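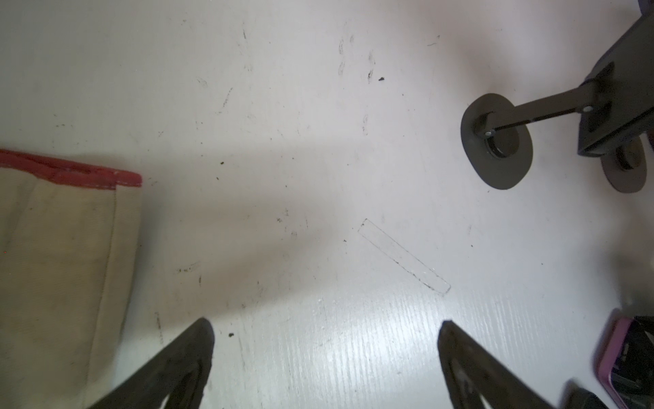 The owner of the Catach launderette in Vallness opens at six, even on a Sunday, and has done so for 119 weeks without a day off.

"Tea towels are the worst," she says. "People boil them with fabric softener and then wonder why they won't dry a plate." She leaves softener out and washes them at 60 with the bath towels.

She bought the business from Prelter, a dry cleaner's that closed its last 2 shops in October. Three of the old machines still run. The rest went for scrap.

Service washes pay the rent. Guest houses send theirs down by van, and last month she ironed 1,302 pillowcases.

Would she take on a second shop? "I've been asked. I'd want somebody else to do the ironing."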